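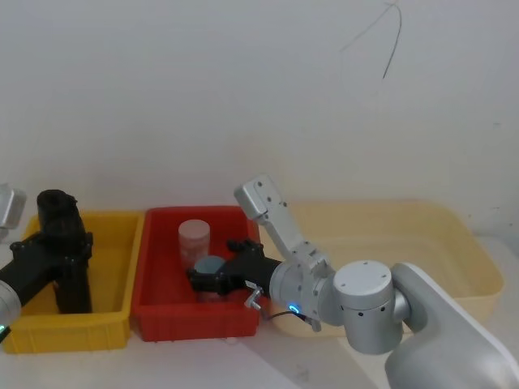 Yellow, red and cream bins on a white table.

Last updated: May

In my family we never bought Christmas ornaments, so I was late to learn that a simple glass star can have a registered design behind it. Last winter I wanted to sell 60 paper stars at the market in Fultside. I had folded them myself, but the pattern came from a Vurkonska kit, and inside the lid was a small line: design no. 2114, personal use only. I wrote to the company. They answered after 9 days, very politely, and offered a license for 175 dollars. For me it was too much – I drew my own star instead, with longer points. It is a little crooked and I like it. This year I will ask about the name too, before I print any labels.

Print this page | E-mail this page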